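Una tarde enseñando a cocinar (bueno, casi) a dos brazos robóticos

El viernes me pasé por el taller de Tustasik, y ya os digo que salí con los hombros hechos polvo. ¡Y eso que solo guié los brazos tres veces! Están grabando demostraciones para que su sistema aprenda a recoger utensilios de cocina, y dejan que los visitantes se pongan a los mandos un ratito.

Me lo explicó Inmaculada Figueroa, que lleva el proyecto: una persona mueve los brazos a distancia, todo queda registrado y luego el modelo intenta imitarlo. Quieren 80 demostraciones buenas de cada tarea antes de entrenar nada. 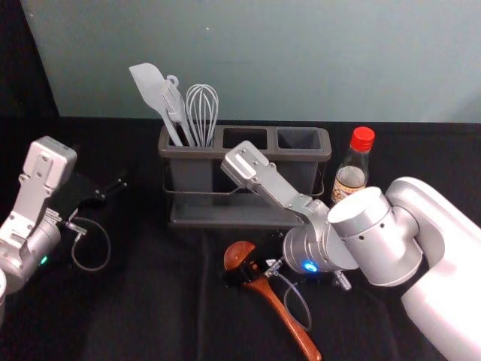

Lo que más me costó fue calcular la profundidad. Crees que ya tienes la pinza encima del mango y te faltan seis centímetros, o te pasas (me pasé, sí). Mulugeta Araya, el operador con más horas, me recomendó ir despacio y no corregir a tirones, porque el modelo también aprende las manías de quien conduce.

En agosto abren otra tanda de visitas, esta vez con tareas para los dos brazos a la vez. Yo ya me he apuntado, ¡a ver si mejoro!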